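We use cookies to remember your settings and see which pages get read. Accept / Manage preferences

About us

Tirness is a toy library and play centre run as a not-for-profit. Families join for the year and borrow toys, puzzles and games the way they would borrow books. Rhona Lamont started it from her garage with 18 boxes of toys her own kids had grown out of. The collection now holds 2,000 items and we have 300 member families.

Most of what we lend is for children from six months to eight years. There are ride-ons, train sets, dress-ups, musical instruments and a full wall of puzzles, plus a smaller range of board games for older kids and adults. Members can take five items at a time and keep them for three weeks. Large items such as the climbing frame and the party sets need to be booked ahead.
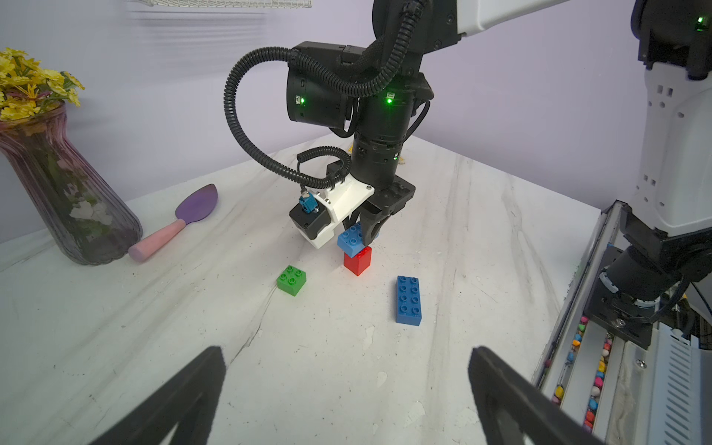
Toys are checked when they go out and again when they come back. Missing pieces happen. We charge a small fee for anything that makes a set unusable, and we refund it if the piece turns up under the couch later on. Please wipe things down before you return them. Soft toys are not lent out.

Skye Pringle manages the centre and is the person to ask about memberships. Venkatesh Menon looks after repairs and buying, and keeps the catalogue in order. Bartosz Szulc runs the under-threes play session, which is free for members and a gold coin for everyone else - no need to book, but the room holds 18 people and we do stick to that.

We moved into the Fondow Street building in September, after nine years in the old scout hall. It has a ramp, a proper change table and parking at the rear off Godinho Lane. Prams can be left in the entry.

Annual membership is $100 per family, or half that with a concession card. Kindergartens and family day care providers can join at a separate rate. Donated toys are welcome if they are clean, complete and in good colour and condition. We can't take cots, car seats or anything with a battery cover that no longer closes.

Filed under: Our Organisation, Membership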